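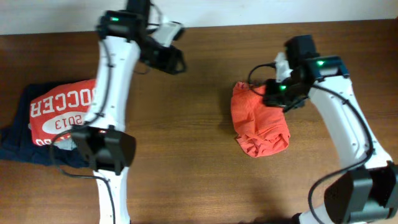
Why does a bimanual policy hesitate at the grasp when the commanded trajectory looks smooth in the log?

Usually the log shows the actions after interpolation, and the hesitation comes from the gap between two action chunks. Plot the raw chunk outputs with the inference timestamps and the discontinuity shows up at the boundaries.

tkhamphan
Posting that up front as it is the short version of what I spent October on. Longer version: two arms, cloth folding, one policy outputting both arms' joint targets. Planner process is Jendia, low-level control is Enau. Inference is synchronous. When a chunk runs out, the arms hold the last target until the next one arrives. Over bare table you can't tell. At the cloth edge the gripper stops, sags a little, and then the new chunk starts from an observation that is already stale.

jedel_user
How long is the gap?

tkhamphan
448 ms worst case, measured from last target consumed to first target of the new chunk. Median is far lower but I did not save it.

ovenmitt
That is a compute problem. Get a faster card or a smaller vision backbone and stop there. I would not touch the controller.

tkhamphan
I tried a smaller backbone. The gap shrank and the step at the boundary stayed the same size. Latency and chunk disagreement are separate terms.

jedel_user
Agree with tkhamphan. Run inference async, start the next chunk before the current one is finished, drop the steps that have elapsed by the time it arrives, and blend over the overlap. Jedel does this if you set the overlap to a nonzero value. The default is zero and the docs bury it.

ovenmitt
Blending two chunks that chose different grasp points gives you a target between them. On fabric that means closing on nothing. I have watched this happen.

jedel_user
With long overlap, sure. Keep it to 9 steps or fewer and condition the new chunk on the committed part of the old one.

lazarevic_fork
Before changing any of this, check the clock. The Lazarević bridge stamps camera frames on receipt, not on exposure, and on our setup the offset was around 11 ms and drifted. It also stamped the two arms separately, so left and right states in one observation were never from the same instant.

tkhamphan
Checked. Arm states share one clock, camera was off. Fixed that first, small improvement. Async with 9 steps of overlap is now running and the hold at the boundary is gone from the plots. Still get a bad blend when the cloth is bunched up.

ovenmitt
So, the case I described.

tkhamphan
Yes, that case. Conditioning on the committed prefix is next. Will post plots with raw and interpolated targets on separate axes.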